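Guthrie parish transcription, working notes

Carried on with the list of oldest residents from the scrapbook. Ages are given in the right-hand column, names surname first. 78 entries read so far, 18 still doubtful. Two people appear twice, once under a married name, so I have kept both lines and cross-referred them in the remarks column.

Zuzanna checked the burial register against the first page. Ages agree except for Triltari Farm, where the list says 30 years' residence and we had taken it for an age. Corrected in the index. The register has a gap after December and she will ask at Vudora whether they hold the missing leaves.

Stanisława Jabłońska rang. Her grandmother's spelling has one n, the list has two. Enter as written, put hers in brackets. 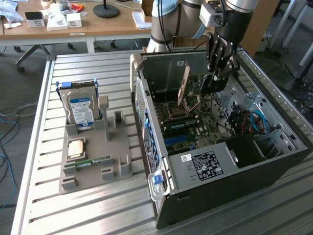

Prornness, Friday, April 27, 2018

Second page started after lunch. Ink is faint down the left side and the raking lamp helps a bit. Got over 30 lines done before stopping. "Widow of the miller" has no first name anywhere, try the 1851 census. Next: ages above ninety, then the ferry families.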